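Come and teach a machine to clear the table: participants wanted at Mirosico

Can a robot tidy up after breakfast yet? Sort of, sometimes, and slower than your grandmother – but it's getting interesting, and we'd love your help finding out where the line sits.

The Hernow study is looking for 45 adults to spend an afternoon in our workshop on Gagnon Street. You'll do ordinary chores by hand, then guide a pair of robot arms through the same ones. Tipping a cup into a tray, stacking bowls, folding a tea towel, putting lids on containers. We compare the two and look hard at where the arms fumble. You may well end up yelling encouragement at a gripper (plenty of us do!).

Who we want
Anyone 18 or over who does housework or has worked a shop floor. Cleaners, café staff, shelf stackers, parents, retirees. No technical background needed, and left-handers are especially welcome, as our first group had hardly any. You should be comfortable standing for short stretches; there's a stool if you'd like one.

What's involved
One session of three hours, with a break and decent biscuits. Essam Soliman will show you the controls and stay beside you the whole time. Practice takes 15 minutes and most people have the knack by then. Afterwards we'll ask for your frank opinion on which jobs you'd hand over and which you'd keep.

You'll receive a $45 grocery voucher and your bus fare. You can stop at any point and still get both. 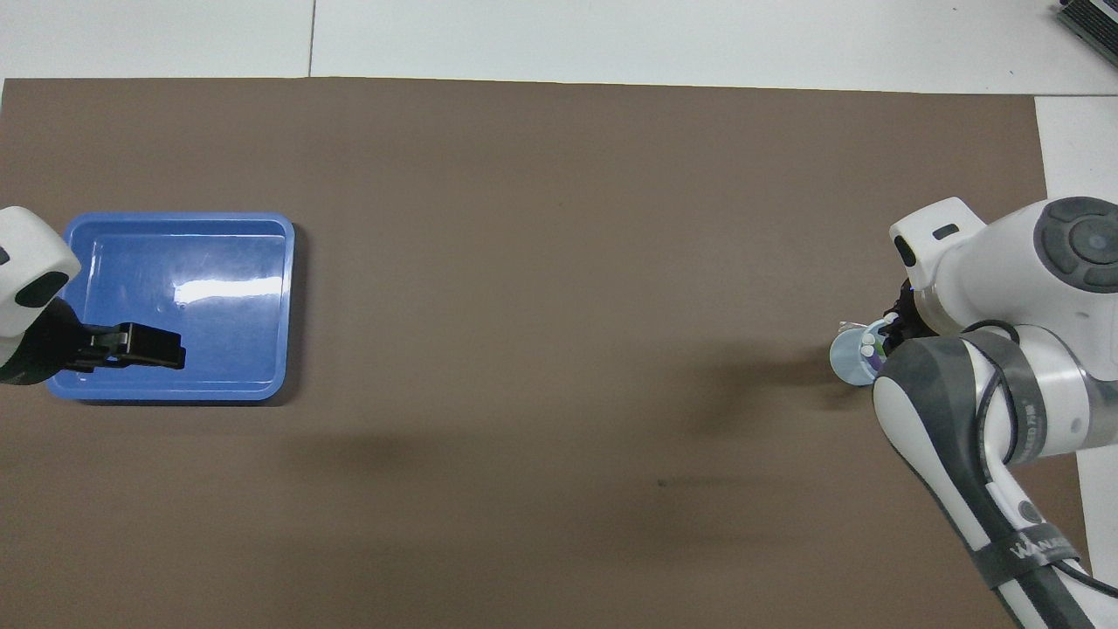 By Moataz Filali, study coordinator
Posted 22 April 2024

Small items in a cup are still a fair test for a two-finger gripper, and the blue tray gets plenty of use with us. If you've got a chore you reckon would stump the arms, bring it along – we keep time at the end of each session for participants' own ideas.

To put your name down, ring the Cina front desk on extension 524 or drop in and ask for Moataz. Please quote study number 1495 and tell us whether mornings or afternoons suit you better.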